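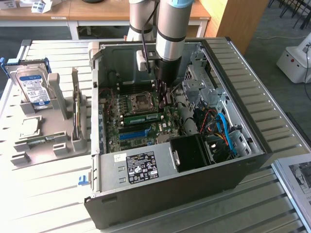 Fig. 3. Dell motherboard with one memory module seated.

Section 5: Setting up the Vultdale line diagram in the Nusano map editor

Read this before you open the sample file. The Nusano sales page says the editor "draws your network for you." It does not. It draws something, and you will spend the evening moving station names off the tracks.

Before you begin

You need a stop list with one station per row, a line list, and the Vultdale base grid. The grid supplied with the program is 2000 units wide and 1000 high. Leave it that way for now. The Help screen claims any size will work, but I have yet to see a wider grid keep its interchange circles in the right place.

1. Choose New Diagram, then Rail. Do not choose Rail and Tram, even if your map has trams. It merges parallel lines that share a color, and Undo won't separate them.

2. Load the stop list. Check that Bomstead Junction and Bomstead Town come in as two stations. The importer likes to treat matching first words as a single stop.

3. Load the line list. Lines appear in the order listed, with the last one on top. If the Thambiah branch vanishes under the main line, move it to the bottom of the list and load again.

4. Set the angle lock to 45 degrees. "Smart angles" is the default. I left it on once and got a curve between two stations that are on the same straight platform road.

5. Set label size by station class. Use three classes at most: terminus, interchange, and everything else. The program offers more, and a reader will never work out what they mean.

Note: Label size should follow how the station is used on the map, and the program sets it by the number of letters in the name. Short names come out bigger. Switch this off under Text, Fit to Space, or a halt called Ash will outrank the main terminus.

6. Place the interchanges by hand, starting in the middle of the map and working out.

7. Run Check Crossings. It flags lines that cross with no station at the crossing. It does not tell you which line is on the bridge, whatever the tooltip says. Look that up on a proper track plan and set Over or Under yourself.

Caution: Do not press Tidy after step 7. Tidy resets every Over and Under choice to Under and gives no warning.

8. Save as a diagram file first, then export. An exported file cannot be opened again for editing.

If the river disappears

The river is on the Background layer, and that layer is locked and hidden whenever a new line list is loaded. Open Layers and turn it back on. Reloading the grid is the fix given on the Nusano forum. It also deletes your labels, so I can't recommend it.

Walking links

Dotted links between nearby stations are supposed to scale with distance. In the Vultdale file they all come out the same length. Treat them as "you can walk this" and put the real distance in the key.

Revised Sep 28, 2018. Corrections to Khurram Tanoli, with the diagram file attached, please, and not just the export.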